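Skellard Repair Evening - minutes of the October planning meeting

Held in the back room, started at 7 pm, finished a bit after half past eight. I took the notes again, so if something is missing it's my fault, and please tell me before the next one. There were 18 of us once the late bus came in, which is a really nice turnout!

Minutes of the last meeting were read out and agreed. One correction: the tea money was handed over in full, I had just written it on the wrong line.
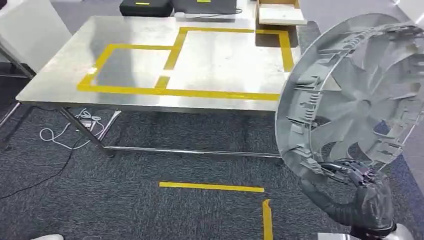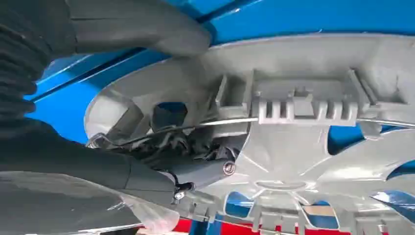 1. The table and the room

We spent the longest on this one, and I think it was worth it. The question was whether we keep marking out the work table or go back to letting everyone spread out as they like (which, I'll be fair, some people loved). The feeling in the room was mostly for keeping the marks. The yellow tape on the steel top gives you a smaller rectangle on the left and a bigger one reaching over to the right, and the proposal was that the thing being worked on stays in the big one and the screws and small bits go in the small one. A couple of people said the big area is still too small for anything like a vacuum cleaner. Fair point. We agreed to try it for two more evenings and then talk again. If the tape starts to lift, please press it down or replace it, don't pick at it while you're waiting for the kettle.

There was a side discussion about the metal top. It's easy to wipe, everyone likes that, but small screws roll on it and the ceiling lights bounce off it right into your eyes. Somebody suggested a rubber mat. I said I'd look at prices.

2. Cables on the floor

Short item, but a lively one. There's a white cable and a black one on the carpet by the left side of the table, and that's the side people walk in from. Agreed: chargers and extension cords get coiled and put up on a chair when they aren't plugged in, and anything that has to stay on the floor runs under the table. Whoever sets up does this before the doors open. I have put it on the setup sheet in capital letters.

3. Plastic parts and what we can fix

This came out of the long talk about molded plastic housings - the kind with all the ribs underneath and screws set down in little round posts. We get more of them every time. The trouble is that the posts crack if you overtighten, and the clips snap if you go in from the wrong side. Agreed to put together a one-page sheet on opening these without breaking them. Three people offered to write it, so they're going to do it together and bring a draft next time. I asked for large print. My eyes aren't what they were!

We also agreed that if a part needs glue, the owner gets told it might not hold, and we write that on the ticket.

4. Tools and supplies

The Tromness order came in, minus the long screwdriver bits, which are on back order. The Gamness clamps were passed around and got a mixed reception (nice grip, stiff handle). We'll keep the ones we have and not buy more for now.

Money: there's $400 in the tools fund. It was agreed to spend up to $22 on new tape and labels, and to leave the rest alone until we know what the room will cost next year.

5. Request from Aliyu

Aliyu, the bike shop, asked if we would take their overflow of small repairs in the winter. Plenty of goodwill for this, but also some worry about space, and where would the bikes go while people wait? We said yes to lamps, pumps and other things you can carry under one arm, and no to whole bikes. I'll write back to them this week.

6. Any other business

The chair with the wobbly leg is still in use. Please stop using it. It now has a note on it.

Someone left a blue umbrella and a very good sandwich box. Both are on the shelf by the sink.

Next meeting same place, 7 pm, and it's the other half of the group's turn to bring cookies.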